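Domestic Automation Forum: Readiness of household manipulation

Hajnalka_Medve
Members are asked whether machines may now be considered fit for unsupervised kitchen work. Our laboratory at Hukau completed 116 tidying runs in August. I regard the results as encouraging for single objects and poor for crowded counters.

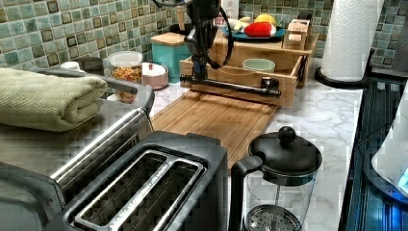

Gripper at the near edge of the lower tray, Hukau test kitchen.

A_Katene
I cannot agree that crowding is the main difficulty. The bowl sits inside a slatted tray with a shelf behind it. Access is the problem, and a wide crossbar does not help.

Hajnalka_Medve
The point on access is accepted. Ten of the failed runs involved that bowl.

jgulyas
At Rilby we require 1,000 consecutive cycles before a guard is removed on the shop floor. By that standard, no household system is ready.

A_Katene
The Rilby standard was written for fixed parts. I would not apply it to a kitchen.

D.Takács
Were the towel and the French press included in the task list?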